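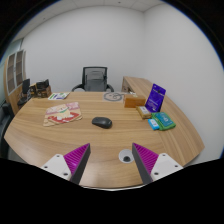
Review: Trostwood Celebrity News Index, annual subscription

The Trostwood index is a searchable record of entertainment and celebrity news, sold to libraries, newsrooms and college media programs. It is published by Gorent, which also supplies the cover-scan archive reviewed on these pages last December. Brevside held a trial subscription through the spring term, and the following assessment is based on use by reference staff and by students in the entertainment reporting course.

Coverage

The index is organized by day. The edition supplied to us holds 3,653 daily pages, a full ten years, and each page lists the engagements, separations, births, lawsuits, casting announcements and public apologies reported on that date. Entries are short. Most give a headline, the name of the outlet, a two-sentence abstract and a status label.

The status label is the strongest part of the product. An engagement reported by unnamed sources is marked "claimed" and stays that way until a representative or one of the parties has spoken, at which point a second line is added beneath the first. Earlier wording is never overwritten. A student tracing how a rumor moved from a fan account to a morning television segment can read the steps in sequence, with the time of each report where it is known.

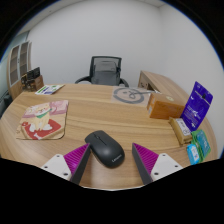
Coverage of music and film is even throughout. Athletes are included only when the story concerns their private lives, and the dividing line is not always clear: a contract dispute that ended a well-publicized relationship was listed under two headings, with different abstracts. Reality television is thin in the first two years and very full after that. Users comparing one period with another should keep this in mind.

Search and export

Basic search is quick and tolerant of misspelled names. Stage names, married names and former group names all lead to a single record. The advanced form is less successful. It offers seven filters, but the outlet filter resets whenever the date range is changed, and there is no warning that it has done so.

Exports are limited to 285 entries at a time. This is enough for a class assignment and too few for a research project. Files open cleanly in a spreadsheet, although accented characters were damaged in every export we made — a singer who records as Trình appeared under four different spellings in one file.

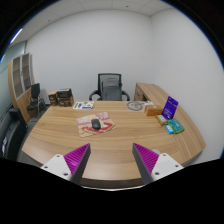
Brevside Media Library — Reference and Periodicals Department

Privacy and corrections

Gorent states in the subscriber guide that minors are not indexed by name. Our searches found no exceptions. Home addresses and medical details are left out of the abstracts, even where the original outlet printed them. A correction form is linked from each entry. We submitted two corrections, both concerning misattributed quotations, and received a reply to one. The second entry remains unchanged at the time of writing.

Price

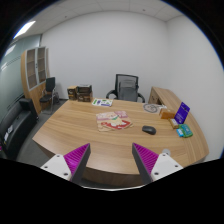 Desk with rounded front edge and matching return section.

A single-site subscription costs $700 a year and allows an unlimited number of users within the building. Remote access is charged separately, and the fee was quoted only on request. Institutions with a large number of off-site students should obtain that figure in writing before renewing.

Recommendation

The department recommends the index for libraries that support journalism or popular culture courses. General public libraries will find that free sources meet most patron questions of this kind. The department will renew for one year at the single-site rate, and has asked Gorent to repair the outlet filter and the handling of accented names before the next renewal notice is issued.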